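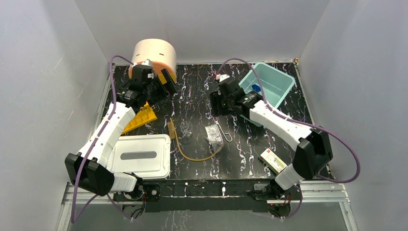 Falon revises worktop range and withdraws two thicknesses

2/20/19

Falon has published a revised specification for its Sundel range of veined kitchen and utility worktops. The changes apply to all orders placed through trade counters and cover board thickness, edge finish, joint layout and the handling of remaining stock. Prices for the standard lengths are unchanged.

The main alteration is to thickness. Sundel boards were previously sold in four thicknesses, of which the thinnest and the thickest accounted for few orders. Both are withdrawn. The two remaining thicknesses will be supplied in every colour, including the dark grounds with pale veining, which until January were made only to order and carried a longer delivery time.

The number of stock lines falls from 263 to 107 as a result. Falon says that most of the lines removed were duplicates, in which the same pattern was listed separately for each combination of thickness, depth and edge. Under the new system the pattern and thickness form one code and the edge is added as a suffix when the order is entered. Old codes will be accepted at the counter until existing price lists are replaced, but they will not appear on delivery notes or invoices.

Edges

The square edge becomes the default. A small radius edge remains available on both thicknesses, and the large rolled edge is kept for one depth only. Fitters who are replacing a single length in an older kitchen are advised to measure the existing profile before ordering, as the radius has been altered slightly and the new board will not sit flush against an old one at a butt joint. Falon will continue to cut the former profile on request, subject to a set-up charge.

Edging strip is now supplied with the board in place of being ordered separately. Each board comes with enough strip for both ends and one long side. Additional strip is sold by the length and should be taken from the same batch as the board, as the position and tone of the veining can vary between batches.

Joints and cut-outs

The fitting sheet has been rewritten. The earlier version allowed a joint to fall anywhere outside the sink area. The new version sets minimum distances from sink and hob cut-outs, and requires support beneath the full width of each joint. Overhangs without brackets are limited to a shorter distance than before on the thinner board. Internal corners of cut-outs must be rounded, and the exposed core must be sealed on all sides before the sink or hob is lowered in.

The sheet also deals with pattern direction for the first time. Veining on the Sundel boards runs mainly along the length, so an L-shaped layout will show a change of direction at the corner. A mitred joint makes this less noticeable than a butt joint, although it uses more material. Customers should be shown a layout drawing before cutting starts. Claims about pattern direction will not be accepted once a board has been cut.

Care instructions are largely as before. Abrasive pads and bleach-based cleaners are excluded, and a stand should be used under hot pans. Dark boards show limescale and dried splashes more readily than pale ones and should be wiped dry after cleaning.

Stock and samples

Falon holds 1309 boards in the withdrawn thicknesses. These will be sold through 19 trade counters as clearance stock, without the option of return. Lengths cannot be reserved by telephone, and matching upstands are available only where the counter already has them.

Zomimel, which handles distribution of the range to independent kitchen shops, will exchange sample chains on its normal delivery rounds. Shops are asked to remove the old samples from display when the new set arrives, including those in the Sultana colour group, which has been merged into the main range under new codes. The colours themselves have not been altered.

Orders already confirmed will be supplied to the old specification. Where an order has been confirmed but not cut, the shop may move it to the new specification by sending an amended order form to the counter that took it.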